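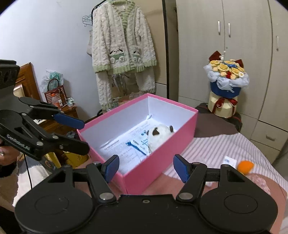
The pink box, with the printed sheet and the plush toy.

NOTICE TO THE RESIDENTS OF GRIRNCOMBE

The Office of Crossings wishes to remind all households that the ferry to Lotwood will make its final passage in April. Each resident is permitted one box. The box may be of any color. It must be open at the time of inspection.

Residents are advised that the following cannot be carried: wells, orchards, the sound of the mill, and any dog weighing more than 30 pounds. Appeals concerning dogs have been heard and are closed.

The Office has received 200 letters asking whether the dead may be moved. They may not. A list of their names will be read aloud at the landing, beginning at 4 in the morning, and is expected to take 90 minutes. Attendance is not required -- the Office notes, however, that every household has asked for a place near the front.

Children may declare their own boxes. Inspectors have been instructed to ask no questions about the contents and to stamp the form.

The water will reach the church step by evening. Residents are kindly asked to leave their doors unlocked.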